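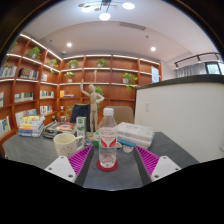
Talking While the Clock Runs: A Two-State Crisis Exercise
Project report, International Relations seminar
Group: Giuliana Mamani, Nele Schmieder, Ida Baumgart
Supervisor: Rainer Reuter

1. Question

Our project looked at what happens to a border dispute when the two governments can only talk through a third party. We wanted to know if written messages passed by a mediator would lead to fewer threats than direct calls. Our reading on hotlines and back channels gave us mixed answers, so we ran an exercise of our own in April.

The two states were called Durus and Lunde. They share a river and one rail bridge. At the start of the exercise Durus has closed the bridge to freight after a shooting near the customs post, and Lunde has called up reservists. Each team had a head of government, a foreign minister, a defense chief and a press officer. That made 8 players per session. Imke Stöcker played the mediator both times.

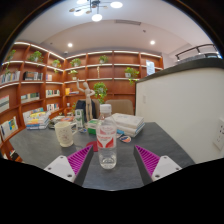 2. Method

We ran two sessions with the same background paper and different players. In the first session the teams could call each other at any point. In the second, everything went through the mediator in writing, with a limit of 100 words per message.

Teams could also put out public statements. These were read aloud to both rooms. Players knew that a public statement could not be taken back, while a private message could be.

All private messages, public statements and notes from the calls were typed up afterward, which gave us 168 items. Giuliana and Nele coded each one as a threat, an offer, a question, or information. When they disagreed, Ida made the final call. We did not code tone. We tried it in a test run and could not agree on what counted as polite.

3. Results

The direct-call session had more threats, mostly in the first hour. Most were made in public. The players told us later that they felt they had to say something for their own side after a bad call, even when the call itself had ended in a partial agreement.
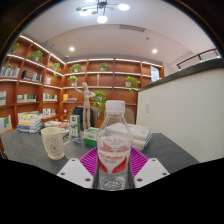
Bottle with a screw cap and a red lettered label.

The mediated session was slower and had more questions in it. Lunde asked three times what exactly the bridge closure covered, and the answer (freight only, medical goods exempt) turned out to matter a great deal. In the direct session this point never came up.

Neither session ended in war. The direct session ended with the bridge open and the reservists still in place. The mediated session ended with a joint inquiry into the shooting and no decision on the bridge - both teams ran out of time.

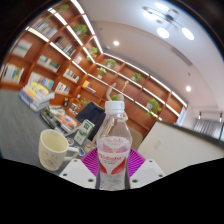 Photo: Ida Baumgart

4. Problems

Two sessions are too few to prove anything. The players were also different, and one member of the Durus team in session two had much more experience with debate than the rest. The mediator shortened two messages that went over the limit, and we should have logged the originals.

The word limit may have caused part of the effect. A limit of 500 words in one session and 100 in another would be a way to test this.

5. Next steps

Rainer Reuter suggested a third session with a mediator and a phone line open together. Nele has started on the revised background paper, and the coding sheet is attached as Appendix A.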